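Story Trail FAQ

We get so many great questions about the Story Trail at the Sustolow Public Library, so we finally put the answers in one place! If yours isn't here, stop by the children's desk and ask Theresia or Silvan.

What is the Story Trail?

It's a picture book you walk through. We take the pages of a book, mount them on 20 posts, and set them along the path behind the library. Kids run from one page to the next, and most posts have a little something to do — hop like a frog, find a leaf bigger than your hand, roar at the person behind you.

Is it new?

The trail opened in February with a snow story, and we loved it so much that we've kept going. The fall book goes up on 1 September 2020.

How long is it?

The loop is 632 steps for a grown-up. Silvan Brunner walked it with a clicker, and then a group of kindergartners told him he was wrong. Plan on 30 minutes if you stop at every post, longer if your child likes to go back and start over (many do!).

Can we bring a stroller?

Yes. The path is packed gravel and flat nearly the whole way. There is one soft spot past post 14 after heavy rain, and you can go around it on the grass.

What ages is it for?

We choose books with preschoolers in mind, but we've seen toddlers and fourth graders have a wonderful time. Older kids like reading the pages out loud to the younger ones.

Do I need to sign up?

No, come whenever it's light out. The trail is open even when the building is closed. 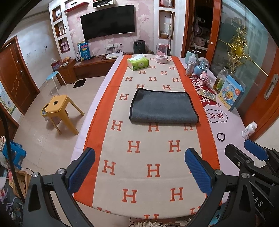

Groups of more than ten should call ahead so that two classes don't end up at post 1 together. Ask for Theresia Rainer, who keeps the group calendar.

How often does the book change?

Every six weeks or so. Laminated pages fade in the sun faster than we expected, so a summer book may come down a bit early.

Who picks the books?

Mechthild Trummer in children's services makes a short list, and then families vote with stickers at the front desk. Last round we had 300 stickers on the board, and the fox book won by a mile.

May my child suggest a book?

Please do! There's a suggestion jar by the picture book bins. Shorter books work best. Anything with a lot of text on each page is hard to read with five kids bouncing in front of it.

Are there take-home crafts?

Yes, and they're so much fun. Each story has a craft bag with the paper pieces already cut. You'll need your own glue and crayons. Bags are free, one per child, and we put out more every Monday.

Is the trail available in Spanish?

The fall book has both languages on every page. We'd like to do that every time, but it depends on what the publisher offers.

Can we bring our dog?

Leashed dogs are welcome. Post 9 has a water bowl.

A page is torn or a post is leaning. Who should I tell?

Call the desk or leave a note in the book drop with the post number. We keep spare pages inside and can usually swap one the same day.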